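Mesfin Alemayehu
Thread on what changed for our people after we moved robot training checks into simulation. Long, mostly process.

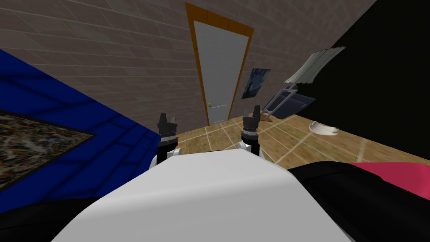 Background first. Ustero does service robots for residential buildings: fetching, tidying, door handling. I run the operator group, which means the people who drive the robots by hand to produce demonstrations, and the people who review those demonstrations.

Until last January all of that was done on hardware. An operator put on the headset, drove two arms for a session, and a second person stood by the stop button. Setup and reset took longer than the task in most cases.

Now the first pass of every task is done in a rendered room. Same controls, same headset, same arm limits. Hardware comes in only after the task has passed review in sim.

The job that went away is the stop button job. No one is sorry about the job itself, but it was also how new people learned. You stood next to an experienced operator for weeks and watched their hands. We removed that without noticing we had removed it.

It showed up in the numbers about two months later. New operators were passing the sim tasks and then failing the same tasks on hardware, nearly all on approach speed. They had never seen an arm hit a door at walking pace, so they had no reason to slow down.

Fix: each new operator now spends their first 2 weeks paired on hardware before touching sim. It costs us throughput. I had to argue for it twice.

Second change, review. We logged 1,276 episodes in the last quarter. On hardware we would have managed a small fraction of that. The operators got faster and the reviewers got buried.

Review is a person watching a playback and marking where the attempt stopped being usable. It needs judgment and it is dull. We had 5 reviewers, and their queue grew every day until we stopped treating it as a side task.

We tried an automatic filter from Grullex. It catches the easy ones: arm never moved, episode too short, joint limit hit in the first seconds. It doesn't catch a bad habit, such as an operator who reaches for a handle with the wrist already turned so far it can't finish the motion.

So the filter sits in front of the reviewers and takes out the junk. What's left is harder on average than what they used to see. Their per-episode time went up after we automated part of their work, and the dashboard showed that as a drop in productivity. I asked for that chart to be taken down. It has been relabeled, which I can live with.

Third change, bodies. Headset time went up a lot. On hardware you got breaks for free, while someone put the cup back on the table and rehomed the arms. In sim a reset is a key press. People were doing over 50 resets in a morning and going home with sore necks.

The view makes it worse. The camera rides on the robot, so when the robot leans, your whole room leans with it, and your inner ear has a different opinion. Some people adapt in a few days. One of our best hardware operators never did, and she moved to review by choice.

We now cap continuous headset time and the software enforces it. It locks the session and you can't override it. I wanted it in software because a written rule would have been ignored by exactly the people who needed it, me included.

Pay. Operators had a small hardware allowance on top of base. When most hours moved to sim, the allowance went with them, and for a while people were earning less for producing more. That was an oversight in how the contract was written. It was folded into base in the spring. If you are planning a similar move, read your own contracts before you announce anything.

Skills. The people who did best were not the ones I would have picked. Gamers were quick for the first days and then plateaued. A former crane operator we hired through Oyelaran is the most consistent person on the team. She moves one arm at a time, stops fully, then moves the other. Her episodes look slow and pass review almost every time.

Something I got wrong: I assumed operators would want to be told what their demonstrations were used for only in general terms. They wanted specifics. Since we began posting which tasks made it into a release, with operator initials, the error notes we get back have become much more useful.

What we haven't solved is the room builders. The rooms come from Loltov, and when something in a room is wrong, a door that is too light or a floor with no friction, the operator compensates without reporting it. That compensation goes straight into the data. We have a report button. It gets used far less than it should.

Headcount, as I'll be asked: same as before. The mix is different. Fewer people on the floor, more in review, 2 new roles checking rooms against the real ones with a force gauge and a tape measure.

Happy to share the pairing checklist and the headset limits. The review rubric needs another pass before it's fit for anyone outside the team.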